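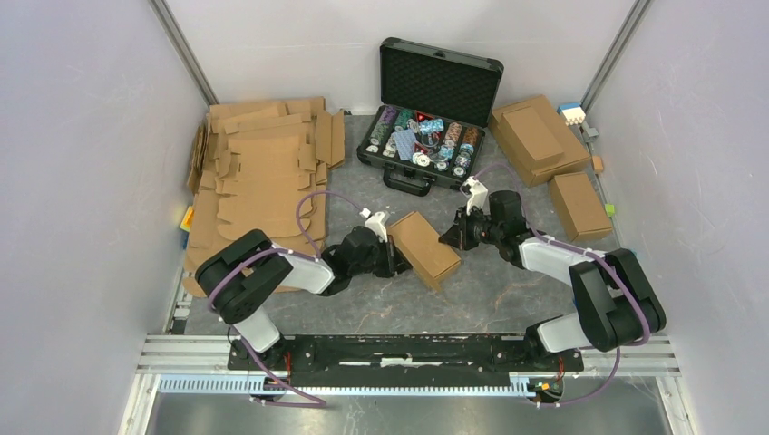
Two arms, one bar and a good deal of cardboard: the bench at Prusgate.

If you come up the back stairs at the Prusgate shared workshop of an evening, past the bicycle stand and the kiln with the temperamental door, you will find a pair of robot arms bolted to a single black bar, and quite possibly me in front of them with a mug of tea, wondering where the last three hours went.

I joined in July, meaning to build a bookcase. The bookcase is still a drawing. What I have instead is a share in a project called Gondal, named after the imaginary kingdom the Brontë girls wrote about, which began as one arm on a kitchen table in Zoltville and grew, as these things do, until the kitchen wanted its table back. My half of the parts came to £330, spread over enough months that I could pretend not to add it up.

The notion is simple enough to explain to an aunt. You give the arms small boxes and the flat blanks they are folded from, and you try to get two grippers to do between them what your own hands do while you're thinking about supper. Oh, but cardboard is a lovely, maddening stuff to work with! It bends when you want it stiff and springs back when you want it bent, and a crease that went one way yesterday will quite happily go the other way today.
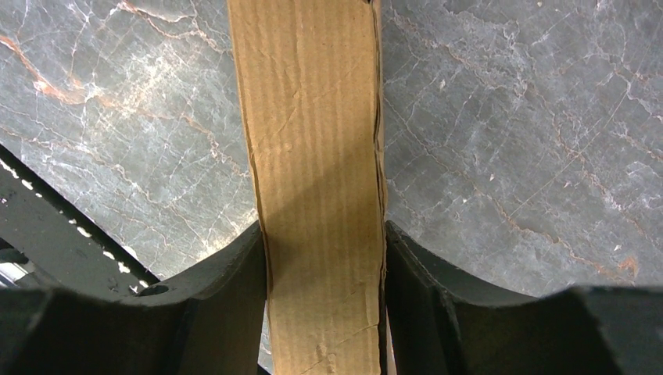
So most of our evenings go on grip. Squeeze too hard and you crush the ribs inside the board, too gently and the whole piece swings about like a pub sign. We have been through 5 shapes of finger so far, all drawn at home and printed overnight, and I keep the failures in a biscuit tin (I'm fond of them). The notebook has 200 attempts in it, with remarks beside them in pencil, a few not fit for a family magazine.

The people at Dosolden, the workshop across the river, have kindly asked us over for their open evening, so we now have to work out how to get the bar down those stairs without unbolting everything. I've measured the turn twice. It ought to go round if we take the bicycle stand out first.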